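4.2. Elección de la prenda y calentamiento

Cuando empezamos con las sesiones en Widamholm yo estaba convencido de que el bañador técnico iba a explicarlo casi todo (lo confieso, nadé muchos años con esa idea en la cabeza). Hamdia Ejigu, que llevó el cronometraje, era bastante más escéptica y me obligó a fijar de antemano qué íbamos a comparar: 200 metros libre, con el Lellora de competición y con un bañador de entrenamiento corriente, siempre a las siete de la mañana y con el mismo calentamiento.

Y menos mal, porque el calentamiento dio guerra. En los grupos de Metetia la costumbre es entrar en frío y hacer series cortas; en el club Moges se hace casi todo fuera del agua, con gomas. Al final acordamos una pauta común de 5 minutos de movilidad y 80 metros suaves, que a nadie le gustó demasiado pero que todo el mundo cumplió. Los detalles del reparto por grupos están en la sección 3, así que no los repito.

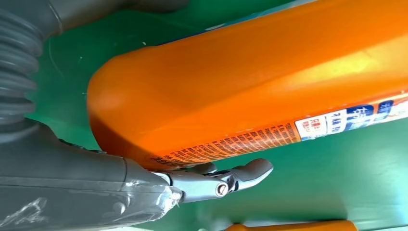
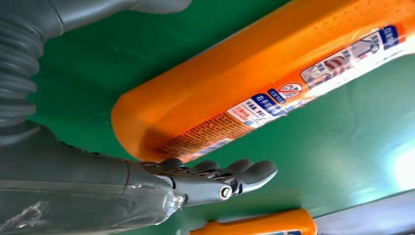

Figura 5. Botella de plástico naranja con etiqueta impresa, en dos tomas.

Lo que sí quiero contar con calma es el asunto de la talla, ¡que nos costó media campaña de agosto! Un bañador de este tipo va muy ajustado, y entre una talla y la siguiente la sensación en la cadera cambia muchísimo. Varios nadadores pidieron una talla menos de la que les tocaba por medidas, convencidos de que así irían más rápidos, y luego se quejaban de que no podían respirar bien en el último largo. Babatunde Onuoha propuso que cada cual nadase primero con la talla de la tabla y solo después con la que prefiriese, y así lo hicimos.

Mi impresión, y la marco como impresión, es que la comodidad en el viraje pesa más de lo que solemos admitir. Las notas que tomamos a pie de piscina hablan una y otra vez de los hombros y de las costuras, y muy poco del deslizamiento, que era justo lo que yo esperaba leer. Hamdia cree que ahí influye también la costumbre: quien compite a menudo con el Lellora apenas lo menciona. Volveré sobre eso en la sección 5, con los tiempos parciales delante.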